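Review: the Unstead method for teaching a robot arm to take PCs apart

By the Hilport Bench Notes editor
25 July 2020
4 min read
42 shares | 4 comments

I've been waiting for a paper like this one. Unstead is a learning method out of the Pangaribuan lab, and it sets out to get one robot arm to strip parts from old desktop computers it hasn't met before. The code and the trained models went up in February, and we've been running them on our own bench in Hilport ever since. I like it a lot. I also have complaints, and they're further down.

The short version of the method goes like this. A person guides the arm through a job a number of times. The system cuts each run into small pieces by looking at when the force on the wrist changes, so a press, a slide and a lift become three separate skills even if the person did them in one smooth go. A second model then looks at the camera view and picks which skill to try next. If the force reading doesn't match what it expected, it backs off a few millimetres and picks again.

That last bit is where it shines. Older methods we've tried would push on a stuck memory module until something gave or the safety stop kicked in. Unstead wiggles! It tries one end of the module, then the other, and it will give up and move on to a different part if it's getting nowhere. The first time I watched it leave a tight connector alone, go and pull something else, and come back later with a better angle, I called the whole room over.

Training took 136 guided runs on our side, on top of the models that come with the release. We kept the jobs simple: memory, expansion cards, drive trays and a few plugs. After that we ran 2517 attempts on machines that weren't in the training set, mostly office towers from the Verkthorpe recycling depot, with the side panel already taken off by hand.

Memory and drive trays were the clear winners. Anything with a coloured release tab or a lever seems to suit it, and my guess is that the colour helps the camera model find a place to start. Graphics cards came next. Getting at the little catch on the end of the slot is fiddly for me with two hands, so I was pleased with how often the arm found its way in.

The towers go flat on their side on the slatted bench with the open face up, and the arm works straight down from overhead. We printed a grey fixture plate with posts and slots to sit alongside, for small boards and strips. I'd suggest anyone copying this setup do the same early on, as the plate lets you practise a grasp without tying up a whole computer. 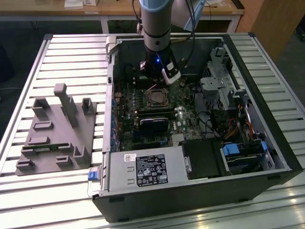
What I'd change

Cables. Loose power wires are still the weak spot, and the paper is fairly upfront about it. The skill picker treats a bundle of wires as background until the gripper touches it, then reads the springy push-back as a part that's nearly free. We lost a good number of attempts that way. Tucking the wires to one side before starting made a big difference, but then you've got a person doing part of the robot's work, and the write-up should count that.

The back-off distance is fixed, too. It's fine in an open case and far too timid in a roomy one, where you sit and watch the arm make tiny hops. I'd love to see that learned along with everything else.

Setup is the other sore point. The force calibration took us over 42 hours across several tries, and most of that came down to one page of instructions that left out the order of the steps. There's a corrected version in the repository now. Read that one, and ignore the PDF that comes with the download.

Is it worth your time?

If you have an arm with a wrist force sensor and a camera near the gripper, yes, I'd say go for it. You don't need a big computer for the training (ours ran overnight on a fairly ordinary machine), and the pieces are easy to swap. We've already replaced the skill picker with a smaller one of our own and it still behaves.

If you only have a camera and no force sensing, I'd wait. We switched the force input off for a day to see what would happen, and it went back to shoving at things like all the older methods.

Next on our list is laptops, which I expect to go badly at first. The screws alone will keep us busy for a while, and I'll post the numbers once we have enough runs to be fair to it.

4 comments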